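Street Food and Small Kitchens
Handout 6: Pricing a short menu
Updated 4/9/19

Okay, so last time we got as far as the fryer and I ran out of time (again!), so let me pick up with the money side. Bring your menu drafts, even the messy ones. Messy is good at this stage.

Why short menus win

I used to eat at a truck called Rusness, parked most lunchtimes behind the old bus depot, and they sold four things. Four! A potato pancake, a pork roll, a bean soup and one sweet fritter that changed whenever they felt like it. The line moved fast, the food came out hot, and I never once heard anybody ask for a fifth thing. When you write your own menu, start with the one dish you'd be happy to make 96 times in a single shift. If the thought of that makes you want to lie down, pick another dish.

Sharing ingredients

Look at every item and ask what else on the truck uses it. Cabbage in the pork roll? Great, put it in a side too. My rule of thumb is that each fresh ingredient should show up at least twice. Dry goods are more forgiving, and spices I don't worry about at all.

Working out food cost

Take a batch, add up what went into it, divide by the portions you really get (weigh them, please, don't eyeball it). Let's run the Drustine example from the reader. Drustine is the little stand with the stuffed flatbreads, and on a February weekend they sold 286 flatbreads and took in $3890 counting drinks and sides. Sounds lovely, right? Then take out flour, filling, oil, paper, propane, the pitch fee and two people's wages, and the number shrinks in a hurry. Do this one at home with the cost sheet and write down which line surprised you most. For me it was paper. Those nice printed wrappers come in boxes of 1000 and you go through a box much sooner than you'd think!

Sauces and bottles

Squeeze bottles get their own section because everybody forgets to cost the sauce. Ronuretti, the pasta cart, gives away a garlic dressing that costs them more per serving than the pasta does, and they only found out when they sat down and measured a squeeze. So measure a squeeze! Do ten onto a scale and take the average. Label each bottle with the contents and the day it was filled, and keep the caps on between orders.

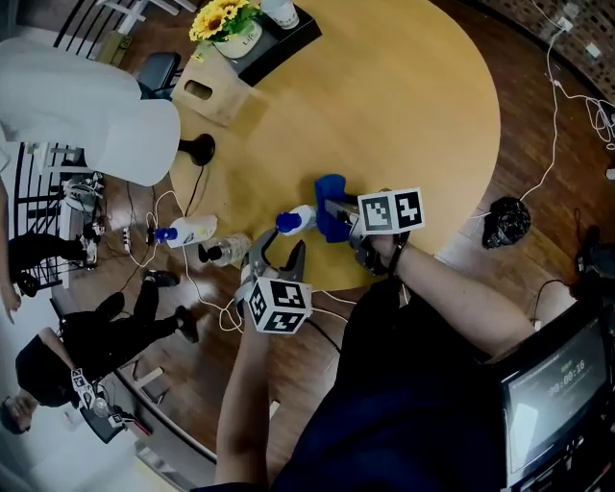 White bottle with a blue cap, on its side on a round table.

Setting the price

Once you have the food cost per portion, divide it by 0.3 and see how the result feels. A $2.10 pancake comes out at $7. Would you pay that standing in a parking lot? If yes, fine, leave it alone. If no, look at the portion before you touch the quality. Kaufmann Bakery shrank its pretzels a little and kept the good butter, and I still buy them every week.

Round to whole dollars or halves. You'll thank me when there are twelve people waiting and the card reader is sulking.

For next time

Read the chapter on permits and water tanks. Finish the Drustine sheet. Bring a priced menu with no more than six items on it, drinks included, and be ready to swap with the person next to you.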